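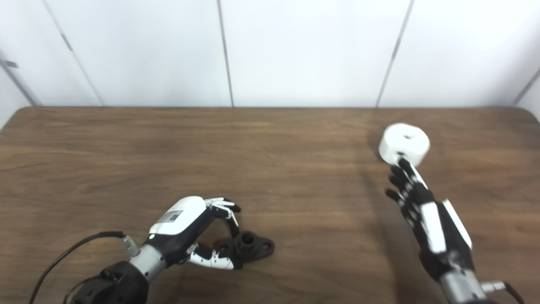
## 4. Brown and its neighbours

Of all the colour words in our recordings, brown gave us the most pleasure and the most trouble. Red and blue behave much as earlier work would lead us to expect. Speakers in Cunham and Mesthorpe agree on their best examples, and they reach for the same plain word whether they are talking about a coat, a door or a bus. Brown is livelier. It pulls in words from food, timber, animals and tea, and it does so in ways that differ sharply between the two towns.

### 4.1 Who used which words

The 76 speakers each took part in one conversation at home, led by Ada Serra in Cunham and by Oda Haugen in Mesthorpe. They were asked to talk through the things they would keep if they moved house, and colour was never raised by the interviewer. We wanted words that came up on their own, and they came up in abundance! Kitchens and front rooms did most of the work, with gardens a poor third.

Cunham speakers leaned towards compounds, such as "tea brown", "conker brown" and the lovely "gravy-ish brown", which we heard from two cousins interviewed separately. Mesthorpe speakers were more likely to drop the colour word and let the comparison stand alone: a sideboard was "toffee", a dog was "toast". The word "tan" was common among older speakers in both towns and nearly missing among the young, who had "beige" instead and used it for a startling range of things, including one chestnut pony.

Matić's account of colour words in the home predicts that compounds should thin out as speakers get younger. Our Cunham material does not bear this out. The youngest group there had 33 different compounds between them, more than their grandparents, and several were plainly made up on the spot.

### 4.2 Surfaces with more than one brown

A single word has to stretch a long way when the thing described is not a single colour. Wood grain is the everyday case. A tabletop with fine streaks of darker and lighter brown (Figure 1) is still called "brown" or "a brown table" in ordinary talk, and speakers seem perfectly happy with that until someone asks them to match it. Then the word comes apart. They pick out the dark lines, or the pale ground, or settle on an average that may match no part of the surface at all.

**Figure 1.** Brown wood-grain tabletop, with fine horizontal streaks.

We find this split fascinating, and it shows up in the grammar too. Speakers describing plain surfaces preferred "it's brown". For grained or mottled ones they moved to "it's got brown in it", "it goes brown" or, in Mesthorpe only, "it's browning about". The last of these is new to us. It was used of furniture, eggs and a tortoise, always with a sense of shades wandering in and out of one another, and never of anything getting darker over time.

### 4.3 Shop words

We had expected catalogue language to have soaked into household talk, and in places it has. "Walnut" and "oak" were used as colour words for plastic and metal things, which tells us they have come loose from the timber. Paint names travelled less well. One Mesthorpe couple remembered a Viltaletti shade from their hallway, disagreed over what it had been called, and agreed warmly that it was "just mud".

Names of this sort make up a small share of the 300 brown passages we coded, and most came with a laugh or a put-on voice. Speakers know them as borrowed – they hold them at arm's length. The home-made words get no such treatment, and it is to those that we turn next.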